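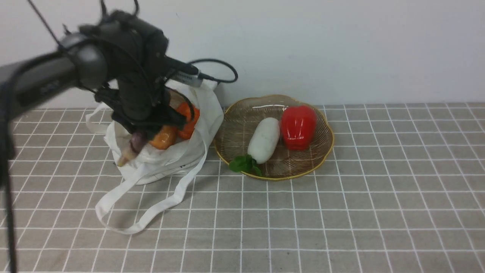 La berenjena que no quería soltarse

Llevo años escribiendo sobre robots y todavía me emociono como una cría cuando me dejan pasar una jornada con uno. Así que imaginaos cómo llegué a Deverico: libreta nueva, dos cafés encima y muchas ganas de ver al brazo guardar la compra. Verduras de juguete, una bolsa de tela, una bandeja de mimbre. ¿Qué podía salir mal?

Pues el asa. La culpa fue del asa (bueno, de eso hablamos luego).

El equipo usa un programa de control que se llama Plisemano, y la tarea suena a cosa de parvulario: meter la pinza en la bolsa, coger una hortaliza, sacarla y dejarla en otro sitio. Llevaban 605 intentos registrados antes de mi visita y la cosa pintaba de maravilla. Yo ya tenía medio artículo escrito en la cabeza, y era un artículo feliz.

En uno de los intentos de la mañana la pinza bajó, cerró y subió con la verdura... y con un pellizco de asa entre los dedos. El brazo siguió a lo suyo. La bolsa se fue detrás, arrastrándose por la mesa, y la bandeja acabó en el suelo con todo lo que llevaba. Alguien gritó «¡para, para!» y le dio a la seta roja. Yo también grité, aunque no sirvió de nada.

No hubo heridos ni nada roto, pero se hizo un silencio rarísimo. Un brazo así tirando de algo que no debe impresiona mucho más en persona que en vídeo, os lo aseguro.

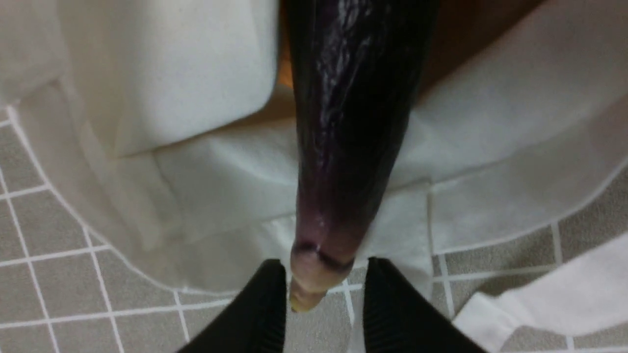

La berenjena entre los dedos de la pinza, vista desde la muñeca del robot.

Después vino lo que más me gustó del día, que fue ver cómo buscaban el fallo. El sensor de fuerza, un Shirazi, sí había notado el tirón. Lo había apuntado en el registro y todo, el pobre. El problema estaba en el umbral: alguien lo había subido en noviembre para que el brazo no se parase cada vez que rozaba la tela, y ahí se quedó. Entre el tirón y la parada pasaron alrededor de 5 segundos, y quien paró el robot fue una mano humana.

¿La culpa del asa, entonces? Eso decíamos todos a la hora de comer. Por la tarde ya hablábamos de otra cosa: de quién puede cambiar un límite de seguridad y de dónde queda escrito que lo ha cambiado.

De momento han vuelto al umbral de antes y el brazo se para muchísimo, lo cual desespera a cualquiera. También han pedido a Rusham, la empresa que les revisa las celdas, que compruebe los 268 parámetros de la configuración uno por uno. Cuando me fui seguían con la primera página.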